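Plinitz Open Ideas shortlist – thoughts?

hzulu
Shortlist is up for the Plinitz open ideas competition. Four projects went through out of 91 entries. Jury notes are two paragraphs long and don't say much. I entered with a scheme for the Horevside ferry shed and didn't get in, so take this with salt, but I can't see how the Rathnayake Studio entry counts as an idea. It's a housing block with a nice section.

FarzanaE
I liked the section. The stair doubles as the ventilation stack and they worked out the landings properly, which most of the others didn't bother to do. Congratulations to them.

hzulu
Fine, but the brief asked for "unbuilt and untested." You could put that block up in August with a normal contractor.

l.arancibia
Entry fee was 300 this year and the stipend for each shortlisted team is 3,000. For that money I'd want to know how the jury scored it. Last time they posted the scores, with a line for each entry.

MacRitchie_C
I helped with the first round of reading. There were no scores, we sorted boards into yes, maybe and no, and the maybes got argued over for an afternoon. The jury saw what was left. I can't speak for what they did after that.

Hendrik, the ferry shed was a maybe for a long time. The plan was clear. The text on board 2 was too small to read at the size they printed it.

hzulu
Thanks, good to know. It was readable on screen.

FarzanaE
They did say A1 prints in the rules.

tharushi_m
Does anybody know if the exhibition is going ahead? The page says the Fladov building, upper floor, but the Fladov was closed for roof work when I went past.

MacRitchie_C
Going ahead as far as I know. Ground floor instead.

l.arancibia
Back to the scoring. Sorting into three piles is how most offices pick a job applicant too, and I don't think much of that either. If people pay to enter they should get up to a page of comments.

tharushi_m
I disagree. Comments on every entry means a bigger fee or a smaller jury. I'd take the cheap version and ask a friend to be rude about my boards.

hzulu
I'd pay a bit more for comments. Putting the shed in for the student-and-open call in spring with larger text and one less board.

FarzanaE
Post it here first. And if anyone has the link to the model files for the other three, please share, the one on the results page goes to a login.
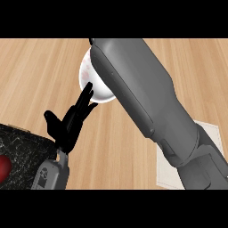
Render: white bowl on a wood tabletop, two robot arms

Contact the moderators | Copyright the forum and its posters | Back to top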